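Keditz software update lets two arms share one planner

Nov 10, 2022

Surdu has released a new version of Keditz, its motion planning software for small work cells, with a rewritten planner that treats two robot arms as one system. Earlier versions planned each arm separately and then checked the two paths against each other for collisions.

The old method worked when the arms stayed on their own sides of the table. When both had to reach the middle, one would often stop and wait, and if the first arm did not clear the area in time, the job ended with an error and had to be restarted by hand.

"Most of the support mail we got was about that one error," said Alois Kofler, who leads planning work on Keditz. "People were adding pauses to their programs to get around it. We would sooner fix the planner."

In the new version, users mark the part of the table both arms can reach, and the planner gives out time in that area as it builds the paths. If one arm is holding a part there, the other is sent to a parking pose and its next move is worked out in the meantime. Parking poses can be set by the user or picked by the software from a list of positions that have already been checked.

Surdu tested the release on a set of 60 pick-and-place jobs with wooden blocks. The old planner finished 39 of them without a person stepping in. The company did not give a matching figure for the new one and said the full results would be posted with the release notes later in November.

Planning time has gone up slightly on simple jobs, according to Kofler. Users who run arms that never meet can switch back to separate planning in the settings file, and that option will stay in place for at least the next two releases.

Cable handling has changed too. Keditz does not model cables as moving objects, but it now keeps a buffer around each link where the user says a cable runs. The buffer is set to 15 millimeters by default and can be raised to 70. A wider buffer leaves the arms less room near each other, and the manual suggests starting low and raising it only if cables rub or catch.

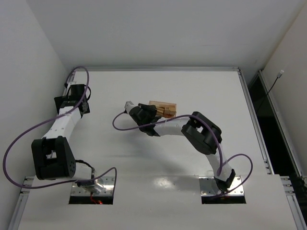
One arm holds a wooden block near the middle of the table while the other rests at the far edge.

The update also adds a log viewer. It shows both arms on one timeline, with each wait marked along with the reason for it. In the old version the logs were two separate text files whose clocks did not always agree.

Wudby, which makes fixtures for small assembly shops, has been using a test build and plans to move its cells over once the final version is out. Trendstead, a parts packing firm, is trying it on a single cell first.

Existing Keditz projects will open in the new version, but the shared area has to be drawn before the new planner can be turned on. Programs with pauses added as a workaround will still run. Surdu recommends taking the pauses out, as the planner counts them as time spent in the shared area.

The update is free for current license holders.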